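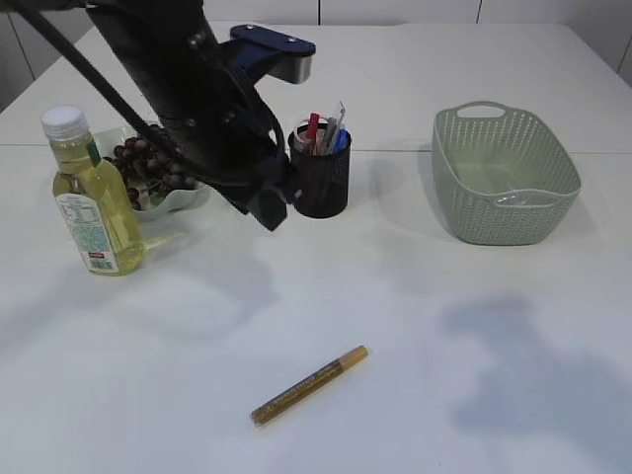 Search this site Go

I have now been to my first robotics open day, and I'd like to put in a word for the pen.

The Nakier workshop in Doranham threw open its doors in April, and I went along with my neighbour Rok Vasić, who had been promised sausages. There were sausages. There was also a queue, and at the head of it a white table where a black arm was supposed to be tidying up after some imaginary slob. This person keeps cooking oil next to the grapes and leaves a gold paint marker lying about on its own, a short way from a perfectly good pen holder. I felt seen.

The marker was the job. Svitlana Palamarchuk, who ran the session with the patience of a swimming teacher, told us the arm would pick it up and put it in with the other pens. Then she pressed something and we all leaned in.

It took a while. The gripper came down, considered its position, and went back up. It came down again. A boy behind me announced that he could do it faster, and his father, to his credit, told him to go home and prove it. On the fourth go the fingers closed on the barrel and the marker rose, wobbling, to applause I haven't heard since our school's last fete. It missed the holder. More applause, and this time I think it was sincere.

I've read plenty about how these machines are coming for my job, and I've read nearly as much from people who reckon they're a racket. Neither lot seems to have stood in front of one for an hour. Svitlana said the arm had been through 3,524 attempts at various bits of tidying before we turned up, and that 507 of those involved pens. She gave the numbers without any salesmanship at all. Rok asked how many had worked. "Depends on the pen," she said, and I'd vote for her tomorrow.

My grumble is with the brochure. It had a kitchen in it, gleaming, and a family laughing at a salad, and the word "effortless" appeared six times. I counted, as the queue was long. Whoever wrote it should be made to watch the marker. There is a huge amount of effort in that shed — all of it interesting — and the brochure had hidden it as though it were a plumbing fault.

Over 1,000 people came through, I'm told, and I'd bet the bit they talked about at tea was the miss. Run the open day again next year. Keep the sausages, bin the brochure, and let the kid have a go against the arm.

6 comments Share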